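Workshop notebook, Saturday, bench 2

Vandalism jobs, cont.

Started 7:40. Solberg parking lot again — the two bollard lights on the east side kicked over, one lens gone, the other cracked but holding. Same pair as last month. Brought both heads back, left the bases taped off with a cone on each.

Lens off the cracked one. Gasket ok. Screws are the security kind, two of them rounded off by whoever had a go with pliers. Drilled those. Slow. Broke a bit, found another.

Tried the anti-grafitti coating on scrap from the Revcombe bus shelter. Test panel A (one coat, cured overnight): marker came off with the citrus wipe, spray paint left a ghost. Panel B (two coats): both came off, slight haze when you tilt it. Panel C bare, for comparison, hopeless. Going with two coats unless the haze bothers Revcombe. Ask them before we mix the big batch.
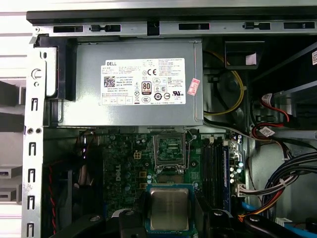
Would try B again after a second round of tagging before telling Revcombe anything, one clean wipe doesn't prove much. The last coating looked great the first time too and went gummy on the third.

Fair. B goes back on the rack, three rounds, same marker, same paint, let it sit a full day between. Will log each one.

Key scratches: coating does nothing for these. A house key went straight through on both A and B. Sacrificial film is the only thing that's worked so far and it lifts at the corners if the edge isn't sealed. Ran a bead of clear sealant on one sample, leave till Monday, don't pick at it.

Fondoso shutter: dented low down, lock side. Slat pushed back mostly straight with the wood block and clamp. Won't be pretty. Quote for a new bottom section is 618, they said patch it for now. Bottom rail still catches on the left guide, needs maybe a file.

Still to do

1. Vamerier fence panels — 6 to re-hang, brackets are in the blue tub. Check the post by the gate, it wobbles and I don't think that's just the bracket.

2. Order security screws, box of 1,000, the small box runs out every time. Same head as last time or the driver wont fit.

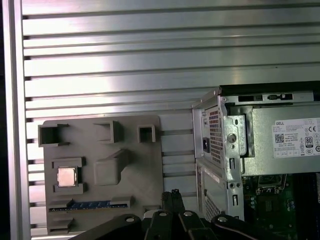

3. Sand the rounded-off screw holes on the bollard heads, 80 grit then whatever's finer. Prime before the new lenses go on.

4. Call Solberg re: moving the lights back from the curb. Third time now if it happens again, cheaper to shift them.

5. Wipes nearly out.

Stopped 4:15. Drill battery on charge, sealant sample on top shelf.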